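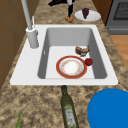 White sink, granite counter, one plate waiting its turn.

How I get rid of the chalky ring around my faucet

I put up with the crusty stuff at the base of my kitchen faucet for way too long. Our water is hard (the test strip said 201, yikes) and it builds up fast! My neighbor Elba Montecinos finally told me how she does hers, and I've stuck with it ever since.

You'll need white vinegar, a couple of old rags, a rubber band and a toothbrush you don't love anymore.

1. Wipe the faucet down with dish soap first, so you're not rubbing grease around.

2. Soak a rag in vinegar, squeeze it out well and wrap it snugly around the base. If you have stone counters like granite, keep the vinegar off them – it can dull the sealer. I tuck a dry towel all the way around.

3. Leave it for almost 67 minutes. Okay, an hour is fine, I just always forget the timer.

4. Scrub with the toothbrush, especially in that annoying little gap at the back.

5. Rinse with plain water and dry it right away with a clean rag.

For the spout tip, I fill a sandwich bag with vinegar and hold it on with the rubber band. Check your faucet's care sheet before you try this on a fancy finish, though. I do mine every April and again in the fall, plus a quick wipe whenever I remember.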